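Shoes on an open shelf in front of a curtain, how do you keep them tidy and not smelly?
Asked 6 Apr 2021 in Home & Storage
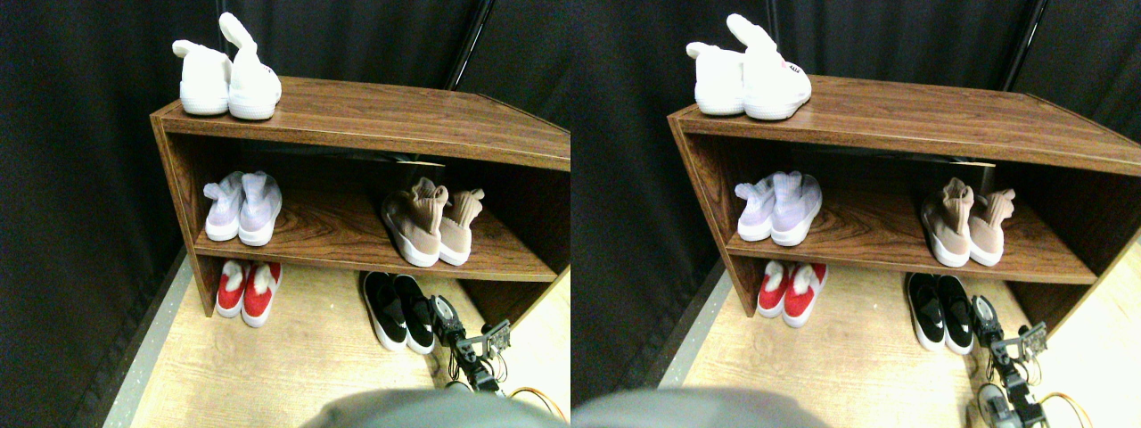
Frøydis Hovland wrote back within the hour that the first question is always airflow, and could I pull the curtain back a bit at night? Fair enough, I should have given more detail, so I've edited this.

It's a low open shelf, one shelf in the middle and then the floor underneath, with black curtains right behind it. Picked it up in Kellbridge in November and I love the shiny reddish wood, but every bit of fluff shows up on it! My bunny slip-ons live on top, knitted trainers in the middle, and the red ones with the white fur go on the floor, where they collect all the dust going (the fur is a magnet for it). Should I swap them round? And is it bad to put shoes away straight after wearing them?

2 answers

Frøydis Hovland
Yes, swap them. Anything with fur wants to be up high, and something you can wipe should go at the bottom. I'd give knitted shoes a night out in the open before they go on the shelf, mine take ages to air, especially the sock sort that come up round your ankle. For the fur I use a soft baby brush, dry, and always brush the same way or it goes into little clumps. Hem the curtain too if it touches the floor. Ours used to sweep all the dust from the hall straight into the shoes and I blamed the dog for up to 6 weeks. On the shiny wood, a barely damp cloth and then a dry one. Don't use spray polish, I did that once and my heels slid about every time I put them away.

Sixten Hovland
Get a cupboard with doors. We have a Lundgren one, 3 shelves, cost a bit but you never see the shoes. Bicarb in an old sock for the smell.

Comment from asker: No room for doors, it's a tight corner! But I've moved the red ones up and will try the bicarb. Does it matter which sort, or is the baking aisle stuff ok?

Comment from Sixten Hovland: baking aisle is fine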